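Flukport library opens its new map room in March

The Flukport public library will open a map and local history room on its second floor in March, after a move that took most of the winter. The room replaces the two cabinets that stood behind the lending desk and could be used only when a member of staff was free to unlock them.

The collection holds 1,420 sheets, mainly town plans, harbor charts and property surveys. So far 1,309 of them have been cleaned, numbered and entered in the catalog. The rest are waiting for repair and will be added during the spring.

"People used to ask for one map and we would have to bring out a whole drawer," said Miyuki Kudo, who runs the local history section. "Now they can look up the number and we go straight to it."

The room was a storage space until last fall. The old shelving was taken out, the walls were painted a plain gray, and the lighting was changed so that large sheets can be read without glare. Vamia, a local joinery firm, built the drawers and the long reading table. The work was paid for from the library's building fund and a grant from the town.

Markings in the new room are kept simple. Staff say they want as little as possible on the walls until readers have had time to use the room and say what they need. 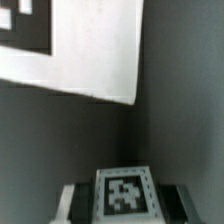

A white card with a black marker against the gray walls at the library.

Readers will be able to consult maps in the afternoon, from 1 p.m. to 5 p.m., without an appointment. Groups are asked to call ahead. Pencils only are allowed at the table, and bags must be left in the lockers on the landing. Copies can be ordered at the lending desk and are normally ready the next morning.

Akihiko Furukawa, a retired surveyor, has spent over 40 afternoons matching undated plans to the streets they show. Several turned out to be early drafts for the Raptis district, which was laid out differently from what was first proposed. Those drafts will be the subject of a small display when the room opens.

Agnes Matheson, the head librarian, said the space behind the lending desk would be used for children's books. The old cabinets have gone to the school in Flomen.

The library is still looking for maps and plans from private homes, especially of the harbor before the second pier was built. Owners who want to keep their originals can have them scanned and returned. Tomomi Minami is handling the loans and can be reached through the lending desk during opening hours.

The main reading room and the lending desk will stay open as usual while the last drawers are filled.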